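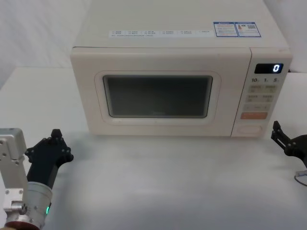

Narrow fingers or a full hand for push-button doors?
Hardware > End effectors

skistidell_bench
We have to pick one end effector for a two-arm bench setup and I'd like opinions from people who have done appliance work. The job is a countertop microwave: open the door, put something on the turntable or take it off, close the door, press a key. The door has no handle. You push the big oval button at the bottom of the panel and it pops.
The choices are the Prins two-finger and the Arkby hand. We have budget for one pair. So far I like the Prins for the button and the Arkby for everything after that.

gvilla
Prins. One finger, straight push, done. I ran 50 door openings on a similar oven with a two-finger and missed 3, all of them from a bad approach angle. With a hand you have to decide which finger does the pushing and what the rest of them do in the meantime.

tendwood_amedeo
Disagree with gvilla. The button is the easy part. A two-finger pushes fine, but then the door is open a crack and you have to get something behind the edge and swing it. With a hand you can hook it. We did 119 trials at Tendwood before we gave up on narrow fingers for doors. They kept sliding off the inside edge.

gvilla
What pads were you using? Bare fingers slide, sure. Put silicone on them.

tendwood_amedeo
We had silicone. It helped until it got greasy.

skistidell_bench
Thanks both. One thing I should have mentioned is clearance with the door open. It swings left, so the left arm has to get out of the way and then come back in. 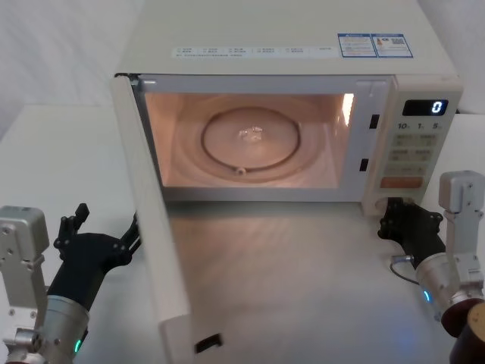 Door fully open, left hand beside it, right hand down by the panel.

The cavity opening is not my worry, it's the strip between the door and the left wrist.

mlūse
You are parked too close on the left. Move that base out before you compare anything, otherwise you are testing the layout and blaming the gripper. Same advice for both models.
Also watch the head camera exposure. When the door opens and the inside light is on, ours clipped badly and the depth on the glass plate went to nothing. We locked exposure with the door open and accepted a darker picture with it closed.

skistidell_bench
Exposure is on auto right now. I'll lock it and see. I can't move the base much because of the bolt pattern, but I can change the home pose.

P_Sanna
Has anyone measured how hard you have to push that kind of release? I don't want to buy a hand and find the fingertip gives before the latch does.

gvilla
No number for that model. Put a luggage scale or a cheap force gauge on it and push until it opens. Do it at the center and again near the rim, they can be quite different.

tendwood_amedeo
On the Arkby, curl the finger and push with the knuckle if the tip is too soft. Ugly but it works. Keep the speed down, we cracked a fingertip cover going in fast and a replacement took 400 hours of runtime off our schedule by the time the arm was back up.

gvilla
400 hours for a fingertip cover is a pretty good argument for the Prins.

tendwood_amedeo
That was our supplier, not the hand.

P_Sanna
Could you mix them? Prins on the right for buttons, hand on the left for the door.

mlūse
You can, but then you keep two sets of spares and two calibrations. I would only do it if the arms never swap jobs.

skistidell_bench
They don't swap on this task, but they might on the next one. I'll do the force gauge first, then repeat the door swing with the new home pose. Will post numbers in November when we have the bench back.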